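Indoor air study separates irritation from allergy in office complaints
July
By Hanan Boutros

Most workers who blamed allergies for sore eyes and headaches at four Tretmont office sites had negative skin prick tests, according to results released Monday by the Durrani clinic.
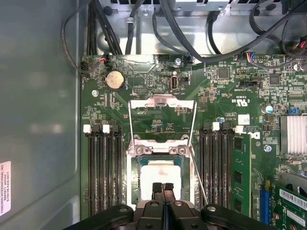
Few positive tests

The clinic tested 423 employees who had reported symptoms at their desks. Each was pricked with 20 common allergens, including dust mite, cat, mold and grass pollen. Only 28 percent reacted to one or more of them.

"A negative test does not mean the symptoms are imaginary," said Jeptoo Ogola, who led the study. "Solvent vapor can irritate the eyes and nose without the immune system being involved. The treatment is different, so the label matters."

Air samples were taken at desk height over 7 working days. Total volatile compounds were highest in rooms with new carpet or recently painted walls, and lowest where the fresh air dampers were fully open. Formaldehyde was found at all four sites – in each case below the limit the clinic had set for follow-up.

Abhishek Shukla, who handled the sampling, said the results cannot be applied to homes, where ventilation is usually weaker and cleaning products are stored indoors.

Workers with positive tests were referred for standard allergy care. The others were asked to keep a symptom diary, noting time of day and room. A second round of air sampling is planned at the Diddale site after its ventilation filters are replaced.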